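Skalleo key stand – is it worth the money?

Forum: Hallways, Hooks and Storage
Page 1 of 1

mudlark_annie
I keep seeing the Skalleo recommended on here for people who lose their keys, and I'd like to hear from anyone who has lived with one for longer than a weekend. As far as I can tell it's a white post on a flat base with two short pegs. The shop page calls it "a calming home for the things you carry". It's a key holder. We've got a bowl at the moment and the bowl is hopeless, but I'm not convinced that a post is any better.

terrace_end
Had the Stokomura one before this, which was wall-mounted and came off with a good lump of plaster. The Skalleo at least doesn't need drilling. Two pegs is mean, though. There are four of us and everyone has a house key plus something else. You end up with three bunches on one peg and the bottom one is always the one you want.

pebbledash
I'll stick up for it a bit. If you've got a single key on a decent ring or hook it's fine, it goes on and off with no fuss. It's the great jangling bunches that cause bother. Mine lives on a small square table with a fluffy thing next to it, same as this.
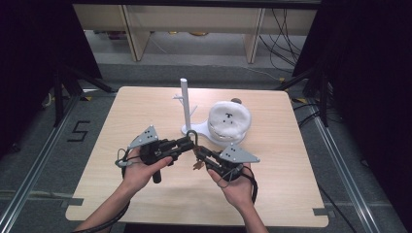 mudlark_annie says the plush is what puts her off, and I can see why, but you can just leave it in a drawer.

mudlark_annie
I did say that, in the other thread. What's it for? It takes up the half of the base where you could put your change or a bus pass. If I wanted a bun by the front door I'd buy a bun.

gravelpath8
It's for dropping your keys next to without scratching the table, according to the leaflet. I don't believe a word of it. The keys go on the pegs or they go on the floor, and a bit of fluff doesn't come into it. The Nava one has a rubber mat and does the same job for less.

terrace_end
The Nava tips over. Ask me how I know.

gravelpath8
Mine has never tipped over. What were you hanging on it, a padlock?

terrace_end
A perfectly ordinary set of keys. On one side, because the other peg had the dog lead on it. It wants a heavier base and so does the Skalleo, if you ask me.

pebbledash
Dog lead is pushing it. That isn't what a key stand is for.

I'm less bothered by the wobble than by white fluff in general. Anything fluffy near a front door goes grey by May, and I've had enough cushions go flat to know how this ends. People always say you can restuff them. You can, but have a look at what you're letting yourself in for before you buy a bag of the stuff. It never goes back in as neatly as it came out, and it clings to every jumper in the house.
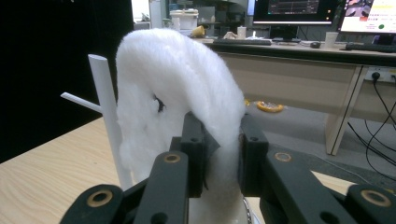

I bought a bag of Zetevden filling for the settee cushions and I'd used maybe a handful before I gave up. It's still in the loft. So my advice is to treat the plush as a freebie, enjoy it while it's clean and don't go trying to rescue it.

mudlark_annie
So the case in favour is that it stands up, mostly, and holds two things.

pebbledash
Yes. I've not lost my keys since, for what that's worth.

gravelpath8
You'd have stopped losing them with a nail in the wall. It's the habit that does it. Put them in the same place each night and you could use a teacup.

terrace_end
We tried a teacup. Somebody made tea in it.

mudlark_annie
It's 40 quid with postage, I've just looked. For a stick. I'm going to give the bowl another month and move it nearer the door, and if that fails I'll look out for a Skalleo second-hand, with or without the bun.

pebbledash
Check the pegs are tight if you do. One of mine came a bit loose and I had to glue it.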